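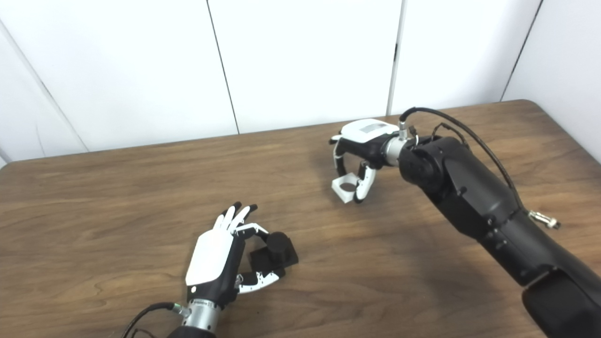
Quem somos

A Grutora é um laboratório independente de ensaio de garras, braços, câmaras e controladores. Não fabricamos nem vendemos equipamento. Os clientes enviam-nos o material que estão a pensar comprar, nós montamo-lo, pomo-lo a trabalhar nas mesmas tarefas e entregamos um relatório com os resultados.

A empresa foi fundada por Haruna Amano, engenheira mecânica, que continua a dirigir a área de ensaios. O primeiro trabalho foi uma comparação entre duas garras de dedos paralelos para uma linha de embalagem. Desde então concluímos 275 comparações, a maior parte para pequenas e médias empresas que não têm bancada própria.

O que testamos

Hoje, mais de metade dos pedidos diz respeito a mãos com vários dedos. São mais difíceis de avaliar do que uma pinça: a mesma peça pode ser agarrada de muitas maneiras, e uma pega que serve para levantar pode não servir para encaixar. Trabalhamos muito com duas mãos em simultâneo, uma a segurar a base e a outra a aproximar a peça. As peças pequenas de plástico, abertas ao centro, são as que mais separam os bons modelos dos medianos.

O nosso conjunto de referência tem 79 objetos. Cada mão passa por todos, com o mesmo braço e a mesma montagem – só muda o que está depois do punho. Registamos as pegas falhadas, o tempo de ciclo, a temperatura dos atuadores e o estado dos cabos no fim da série. Os cabos merecem uma secção própria no relatório, porque são uma causa frequente de paragem.

Para os controladores usamos o Skellasen, o nosso programa de registo, que guarda os comandos enviados e a posição das juntas com a mesma base de tempo. O arquivo tem 2665 séries completas e pode ser consultado pelos clientes com contrato anual.

Como trabalhamos

Uma comparação normal demora três semanas. O cliente pode assistir aos ensaios, no local ou à distância, e recebe os dados em bruto juntamente com o relatório. Quando um equipamento avaria durante os testes, isso fica escrito.

As visitas ao laboratório fazem-se à segunda-feira, com marcação prévia.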